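Search this site
2 min read

Making your own plant feed at the kitchen sink

I stopped buying bottled fertilizer the spring our farm store ran out, and my tomatoes at the Gisora allotments never noticed! Save your banana peels and used coffee grounds, cover them with water in a jar, and leave it on the counter for 3 days.

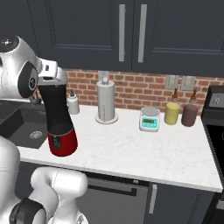
Straining is the messy bit, so I do it over the sink with an old tea towel. Squeeze hard, then tip the mush on the compost. If your sink is a dark gray one set in white marble, coffee drips will only show on the counter (wipe them fast, marble stains).

Now dilute it. I use 200 ml of the strained stuff to 2 liters of water, and that does almost 70 seedlings if you're stingy with it. Water the soil, keep it off the leaves, and use it up the same day, it gets smelly!
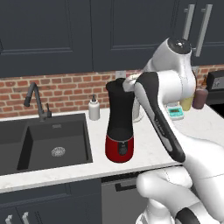 Black and red on a white marble counter.

14 shares | 3 comments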